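三月，星期六，上午开工，傍晚收

Bakalis 账本，接上次。今天做完的：书脊清理、散页归位、折口补强的前半部分、糨糊重煮。没做的：缝线、书壳。下面按做的先后写，有些想法写在前面，后来又改了，我没有回头涂掉。

## 本子的情况

先把底子重抄一遍，免得 Panagiotis 接手时还要翻前面的记录。

杂货铺的流水账，对开竖长本，布脊，纸面硬板。内文共153张，横格机制纸，破布浆里掺了木浆，边上一圈发脆发褐，中间还算柔软。墨水有两种：前半本是铁胆墨水，字口偏棕，重笔处背面能看到洇色；后半本换成一种偏紫的墨水，估计是苯胺类，遇水必跑。铅笔加的合计写在页脚，擦不得。

原来是缝在布带上的，布带在前板一侧全断，后板一侧还连着一点。书脊上先后被人涂过至少两种胶，里层是动物胶，深褐色，一敲就掉；外层发黄发硬，像早年的合成胶，应该是某次“修理”时整瓶倒上去的。散下来的有29张，多数集中在本子的前部和最后一帖。

委托人要的是“还能翻”。不要求翻新，不要求换皮面，旧的纸面板尽量留着。他家里的人还会拿出来查东西，所以不能做成只能躺在盒子里的样子。这一点 Gerasimos Politis 在接件时写得很清楚，我照着做。

## 书脊清理

本子夹进立式压床，书脊朝上，两边垫板与书脊齐平，露出一点点肩。先用骨刀干刮，能掉的动物胶先让它掉。外层那种黄胶刮不动，硬刮会连纸一起带走，试了一小段就停手。

改用糊料湿敷。甲基纤维素调得很稠，沿书脊抹一段，盖一层薄膜，等它慢慢往里走。动物胶遇潮会鼓起来，变成软皮糖那样，黄胶本身不溶，但底下的动物胶一软，它就跟着松了，可以用镊子成片地揭。

几条记下来：

- 一次只敷一小段，揭干净再敷下一段。上次贪快整条抹满，后半段等得太久，潮气已经往折口里走了。
- 铁胆墨水写到装订线边上的那几帖，糊料要更稠，时间要更短。中途掀开薄膜看一眼，纸色一深就停。
- 紫墨水那半本，书脊一侧没有字，但有两帖的栏目标题离折口很近。那两帖没有湿敷，留了一点黄胶在上面，薄薄一层，不影响缝。
- 揭下来的胶片随手放进碟子，别掉在台面上，干了以后会粘住下一张纸。

揭完用微湿的棉签走一遍，再用吸水纸压住，换过几回吸水纸，直到摸上去不凉手。然后松开压床，让书脊自己透气。

中午以前做到这里。比预想的顺，黄胶虽然难看，却把大部分纸挡在外面了，动物胶没怎么吃进折口。

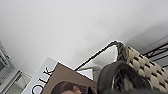 揭胶之后要不要马上缝？

至少放一夜再缝。书脊刚受过潮，折口的纤维是胀的，这时候拉线容易拉豁，干透以后线还会显松。

Panagiotis Triantafyllou 问的是另一件事：能不能把本子整个拆成单帖，放平了做。我的意见是这次可以拆。平时能不拆就不拆，这本的旧线已经断得七零八落，留着也起不了作用，带着断线补折口反而别扭。拆的时候每帖外面夹一张纸条，用铅笔写序号，纸条露出天头一小截。序号写在纸条上，不写在原件上，哪怕是铅笔也不写。

## 散页归位

店主自己编过页码，但编得不老实，有跳号，也有两张同号的。所以光看页码不够，还要看三样东西：账目日期能不能接上，页脚的合计和下一页页首的“承前”是不是同一个数，天头地脚的水渍形状能不能对上。

水渍最可靠。前部被泼过一次，渍痕从外切口往里收，一张比一张小，像山的等高线。散页往里一放，大小不对马上就看得出来。有一张按页码应该在前面，渍痕却明显更小，按渍痕往后挪了位置，再看合计，正好接上。店主当年编错了。这一张单独在处理单上注明：位置依渍痕及合计，页码照旧不改。

“承前”对不上的有几处，复核过，是店主自己加错，后面隔了几页又悄悄改回来。跟次序无关，不管它。

最后一帖的散页比较麻烦，没有水渍，紫墨水，内容全是赊账人的名字，没有合计可以对。靠的是撕口。单张原来都是对折的半边，折口断了才成散页，断口的毛边是成对的，拿到灯下一对一对地拼。全部拼上了，只有一张找不到另一半，可能当年就被人裁走，店铺的本子里裁一页当便条用很常见。这张要单独做一条护条接进去。

拼毛边费眼睛。建议以后在下午以前做，我做到后来把两张错配了，隔了一会儿才觉得纹路走向不对，又拆开重来。好在还没上糨糊。

## 糨糊

上一锅糨糊存到今天已经出水，闻着也有点酸，倒掉重煮。

还是小麦淀粉，去筋的。水先把淀粉泡开，沉一会儿，撇掉上面那层水，再加新水上火。小火，一直搅，搅到由白转半透明，勺子提起来糨糊成片往下挂，再继续搅一阵。之前几次总是在刚转透明时就关火，结果糨糊黏性有，韧性不够，刷开以后发“水”。今天多搅了一阵，手酸，但过筛以后明显细腻，也不那么容易回生。

过筛用马尾筛，过到第三遍停。凉透再用。用前取一小块放在碗里，加水用刷子打开，打到像稀奶油。补折口的要稀，贴护条的要稠一点，分两个碗，碗边贴纸写上“稀”“稠”，不然干到一半一定会拿错。

仓库里还有 Flikach 的那桶聚醋酸乙烯胶，桶盖边上结了一圈皮，里面还好。这次只打算在书壳上用，内文一律糨糊。书脊第一层也用糨糊，理由和前面一样：将来总有人要再拆一次，拆的人可能就是我们自己。把今天揭黄胶揭到手指发僵的感觉记在这里，给以后想省事的时候看。

## 折口补强

纸用的是 Fleko 那卷薄楮皮纸，偏生色。先试了三种颜色，白的太跳，深的那张染得不匀，沾水还有一点浮色，不敢用。生色的贴上去稍微浅一些，过得去。

护条不用刀裁，用水笔划线再撕，留出毛边。毛边贴下去没有台阶，翻页时手指摸不到棱。撕的时候要顺着帘纹，横着撕会撕得一边宽一边窄。宽度以盖住折口两侧、又不压到栏线为准，栏线那里常常有字。

做法：

1. 散页两半对好，放在衬纸上，折口处略留一丝缝，不要重叠。
2. 护条放在另一块板上刷稀糨糊，从中间往两头刷，用镊子提起来，等多余的水收一收。
3. 对准折口放下，先用手指轻轻点住中间，再盖上聚酯无纺布，用骨刀隔着布压。
4. 换干净的无纺布和吸水纸，上下夹好，压小铅块。
5. 干到不凉手再翻面看。有鼓泡的，趁还有一点潮气补压，干透了再压没有用。

铁胆墨水的页不能这么做。凡是折口附近有字的，护条先刷糨糊晾干，用时只给一点点潮气让它回黏，水分少得多。慢，而且黏得不如直接刷的牢，但是看不到墨色往外走。做完第一张以后放在旁边等了一个多钟头，背面没有新的洇痕，后面才接着做。

紫墨水页试过一个角，取的是没有字的地方，纸上飞着一点墨屑，见潮立刻化开成一小朵。所以后半本决定全部用预涂的护条，连回潮都改用乙醇加水，水尽量少。这个要等 Gerasimos 看过再动手，今天只把护条预涂好晾着。

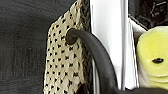 护条晾干以后会卷，别急着压平，用的时候自己会伏下去。收的时候一层护条一层硅油纸，按宽窄分开放。

## 纸边

外切口那圈褐边，有些地方已经掉成锯齿。问题是补到什么程度。

全补当然好看，但每张边上都多一层楮皮纸，切口会比书脊厚，本子合不拢，翻起来中间塌两边翘。上一本这样的账本就吃过这个亏，压了很久也没压回去。所以这本定下来：裂口长到会碰到字的才补，缺角不补，锯齿边不补，只把翘起来的小片用稀糨糊点回去。

有人会问缺角翻页时会不会继续掉。会掉一点。翻页的手一般捏在下角，下角破得厉害的几张，在背面加一小片极薄的纸，边缘撕成羽毛状，干后几乎看不出来，厚度也可以不计。

表面清洁只做了干法。软刷先扫折口里的沙土，店铺的本子里什么都有，面粉、咖啡渣、一根断了的火柴梗。火柴梗装袋，跟本子一起还。然后用乳胶海绵一个方向轻擦，避开铅笔合计。有几页手指印很重，擦不掉，也不打算再擦，那就是用过的样子。

## 书壳

旧板拆下来看，灰纸板，分层，四角全软了。角上用注射器打一点稠糨糊进去，拿夹子隔着硅油纸夹平，明天看。实在立不住再换芯。

如果换芯，用厚度2毫米的灰板，和旧板几乎一样厚，边缘用800目砂纸走一遍，棱倒圆一点点，纸面绷上去才不会磨破。旧纸面能不能整张揭下来还不知道。在后板内侧试了一个小角，湿敷以后揭得开，纸面背后有一层浆料，干净利落，看着有希望。

布脊肯定要换。旧布已经酥了，一捏成粉。颜色原先应该是深绿，折进去没见光的那一条还看得出来。新布找接近的，不求一样，旧布裁下一块完整的，装进信封存档。

脊上原来贴过一张纸签，只剩下半个字母和一圈胶印。Ustumgate 那边还有同一家铺子的另一本，听说纸签是全的，Panagiotis 去的时候请他量一下位置和字高，顺便看看那一本是缝带还是缝绳。要是也是缝带，这一本就按同样的间距走，将来两本放在一起，带子的位置是齐的。

堵头布不加，原来就没有。

## 缝法的打算

孔位尽量用旧孔。旧孔有几处已经拉成长口子，补过护条以后等于重新封住，到时候对着旧孔的中点重新扎。扎孔架要调，账本比架子宽一截，得垫块板斜着放，斜面别太陡，不然帖子会往下滑。

线用十八号麻线，过一遍蜂蜡。太细会割纸，太粗书脊会鼓。这本帖数不算少，加了护条以后每帖折口都厚了一点，再用粗线，脊厚就收不住了。先缝前面几帖试试，捏一捏脊和切口的厚度差，不合适就换细一号，拆前面几帖也不心疼。

带子用亚麻布带，两头留长。原带子留下来的那一小截，跟旧布放在同一个信封里。

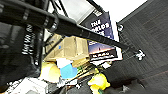
缝完先不扒圆，轻轻压一夜，看它自己往哪边走。账本原来是平脊还是微圆，从旧布的折痕上看不太准，我偏向平脊，摊开时中间低，写字的人才好下笔。虽然现在没人往上写了，翻的人还是一样要摊平。

脊背第一层糨糊加薄楮皮纸，第二层棉纱布，两边各伸出一截用来接板，第三层做空心纸筒。空筒让布脊和内文脱开，翻页时布不跟着折，对这种常翻的本子比较合适。旧做法是布直接贴脊，所以才酥得那么厉害。这里算是改了原结构，处理单上要写明，委托人也要签字。

## 没解决的

后板内侧夹着一张对折的收据，粘在板上，背面有字，正对着光能看到几个数字。揭不揭？我想揭，湿敷试过，应该下得来。但它粘在那里也可能是店主自己有意粘的。等问过委托人再说，先不碰。

紫墨水的酒精比例，等 Gerasimos。

楮皮纸够不够用，做到一半就能看出来。那卷剩得不多，Fleko 上次补货拖得很久，最好周初先问。

## 下次开工前

- 检查板角夹子，硅油纸有没有粘住。
- 糨糊放冰箱，碗上贴今天的条；酸了就重煮，别凑合。
- 已补折口的各帖按纸条序号叠好，上下垫板，轻压，不要加铅块。
- 预涂护条别拿错，紫墨水用的那一沓放在左边抽屉。
- 扎孔架借来的那颗螺丝记得还回去。

收工前又翻了一遍前部的散页，渍痕从大到小一路下去，没有再错的。骨刀泡在水里忘了拿出来，刃口有点起毛，磨过了。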